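Hultlow Table Covering, Garden Print

400 shares
2 comments

The Hultlow is a printed covering for kitchen tables, work tables and counters. It comes on a roll and is sold by the length, so you buy what you need and cut it to fit at home with ordinary scissors. The print covers one side. The back is plain and slightly grippy, and it lies on the table without glue or clips.

Hultlow is made by Bundeck and has been in the Van Damme range for several years. Most of it goes to people covering a kitchen table that gets used all day, for meals in the morning and parcels or homework after that. We also sell it to small shops for packing counters, and to a few schools.

Garden is the palest print in the series. The ground is a soft white, and the flowers are spread out with a good deal of open space between them. If you have seen the older Barnutlow prints, which were much denser, Garden will look quiet next to them.
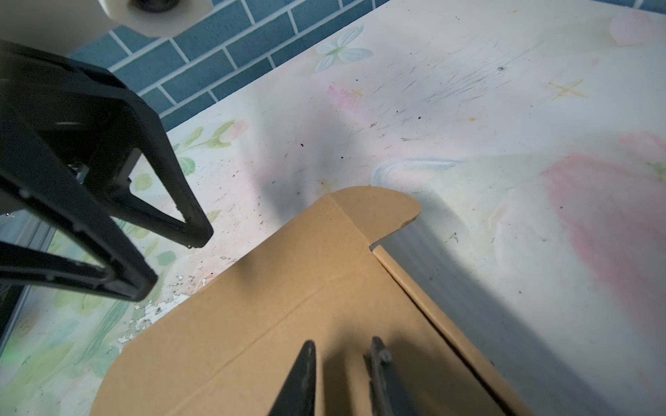
Nele Van Hecke
Product editor, Van Damme

The print is a mix of drawn flowers and loose color. There are white flowers with five petals and a little pale green shading, and sprigs of green leaves with small rounded pink blossoms. Between them you get patches of pink that look like watercolor and fade out to white at the edges, and curves of light blue like a brushstroke. The small yellow star with four points is drawn in a thin line and is easy to miss until you have had the covering on the table for a while.

People often ask how Garden looks in a room with some color in it already. We have it up against blue tile with light gray grout, a muted blue going toward teal, and the two sit well together. The blue in the print is lighter than the tile and doesn't try to match it. A plain brown cardboard box will look a bit warmer on it than it does on a dark table, and it is easy to spot small things such as labels or screws on a surface this light.

With strong wall colors such as red or dark green, we suggest ordering a sample first. The pink patches vary a lot in size, and the large ones can be the first thing you notice when you walk in.

What it is for

Everyday use on an indoor table. It protects the top from crumbs, pen marks, tape, cups and the scuffing you get from sliding boxes back and forth. It is a good choice for a rented place where the table isn't yours, or for an old table with a top you would like to stop looking at.

It isn't meant for outdoor use. Sun will fade the pink first and then the yellow. It also isn't a heat mat. Put a trivet under anything that comes off the stove or out of the oven.

Material and weight

Hultlow is a coated cotton with a matte finish. It weighs 500 grams per square meter, which puts it at the heavy end of the coverings we carry. The weight is what keeps it flat. Lighter coverings tend to creep when you push a box across them, and then the corner lifts and you are forever pulling it straight.

The edges do not fray when cut. You can leave them raw, and most customers do. If you want a finished edge, the covering can be hemmed on a home sewing machine with a heavy needle and a long stitch. Go slowly and test on an offcut.

Bundeck tests the coating at 2,000 wipes with a damp cloth and a mild cleaner. After that the print on the test piece should show no change next to an unwiped piece. We can't tell you how many years that comes to in your kitchen. Eetu Tuominen in our store has had a length of Garden on the lunch table since before I started, and the color has held. The shine has gone up slightly where people sit.

Cutting it to fit

Let the roll rest open overnight in a warm room before you cut. It will have a curl in it from shipping, and a covering measured while it is still curled nearly always comes out short.

Lay it print side down and measure on the back. Decide on your overhang first. For a dining table, a hand's width on all sides looks right. For a packing table or a counter against a wall, many people cut it flush at the back and leave a small overhang at the front only.

Mark with pencil, since ink can bleed through to the print over time. Cut in long strokes and keep the scissors low. If you use a knife, put something under the covering that you don't mind scoring.

For round tables, turn the table upside down on the covering, draw around it, add the overhang, and cut on the outer line. You will want a second person for a big table.

Fitting against a tiled wall

Tiled walls are rarely perfectly straight, and the grout lines will show it. Cut the back edge a little long, push the table up to the wall, and trim once you can see where the gap is. Don't tuck the extra up the wall. It looks neat on the first day and collects crumbs from then on.

If the table is fixed to the wall, leave a narrow gap so you can get a cloth in behind.

Matching two lengths

The roll is wide enough for most tables. On a long counter you may need to join two lengths. The print repeats, but the repeat is long and the flowers are not laid out in rows, so a careful match takes extra material. Tell us when you order and we will cut both lengths from the same roll and mark the repeat on the back.

Some customers don't bother matching. With Garden you can get away with it if the join runs through one of the open white areas.

Cleaning

Wipe with a damp cloth and dish soap. Dry it if you can. For ballpoint, use a little rubbing alcohol on a cotton pad and stop as soon as the mark is gone. Don't use scouring powder or the rough side of a sponge.

Tape should come off cleanly if you pull it back low and slow. Packing tape left on for weeks may leave some glue behind, and cooking oil on a paper towel will lift it. Wash with soap afterward.

Turmeric, beet and tomato sauce will stain if left to sit. A pale print shows this sooner than a dark one. Wipe them up right away.

Do not machine wash, dry clean or iron. If there is a crease that won't drop out, warm the back with a hair dryer on low and lay a few heavy books on it.

Storage

Roll it, print side out, around a cardboard tube. Folding leaves lines that can take weeks to settle, and in a cold room they may never go.

Ordering

Garden is cut to order and ships on a tube. Short lengths may go out in a flat box, loosely rolled, and these need a longer rest before cutting. Cut lengths can't be returned unless there is a fault in the print or coating, so please order a sample if you are unsure about the colors. Samples are small, and one may show only a flower or only a stretch of pink. Ask for a large sample if you want to see the star and the blue together.

New stock from Bundeck normally comes in July. We hold 400 meters of Garden at the start of the season and it has run out early before.

For trade orders, write to Hendrik Willems at the sales desk. For questions about cutting and joins, ask for Riet.

2 comments

Cor Coppens
Have it on the table in our back kitchen, where we do all the packing. Lies flat, wipes down fine. I cut mine too short because I didn't wait for the curl to come out, so do read that part. Is the Garden print coming in the wider roll?

Riet Schouten, Van Damme
Hello Cor, there are no plans for a wider Garden at the moment. If the short side bothers you, send me the measurements and I'll see what we have in offcuts.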